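4. Chip handling: first run

Do section 3 before this. Gripper homed, pads wiped, Stemer controller on firmware 642 or later. Older firmware drops the soft-close setting and you'll be at full force. Not good for chips.

4.1 Fix the holder plate to the upright panel. Finger tight, then a quarter turn. Printed part, it will crack if you lean on it.

4.2 Load the plate map. Menu > Tools > Plates > Dremeslow small. Wrong map = wrong pocket heights.

4.3 Set grip force to 3. Speed to 2. Leave both alone untill the first run is clean.

4.4 Jog to a pocket and close on the side edges of the processor only. Pads never touch the underside.

CAUTION: wrist strap on before you handle any chip. Power off before hands go near the fingers.

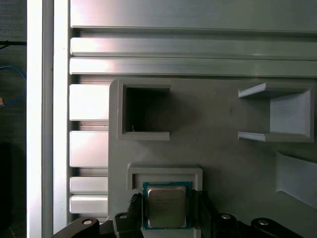

4.5 Check it's sitting square in the pads. Tilted? Open, re-seat by hand, close again. Don't try to correct it with the wrist joint.

4.6 Move in slow, straight towards the pocket. Stop at the lip, look at the wrist camera view, then carry on in single steps.

4.7 Release. Back off straight, no sideways moves till the fingers are clear of the plate.

Note: error 71 means the fingers closed past the set width. Usually no chip, or one gripped by a corner. Clear it, go back to 4.4.

Note: blow dust out of the pockets now and then. Bits of fluff can stop a chip seating flat.

4.8 Save the postion as a named point. Names over eight letters get chopped, no warning.

Mamano Handling Kit set-up guide, 6/2/21 | Contact: Nyaga support desk | © Nyaga | Back to top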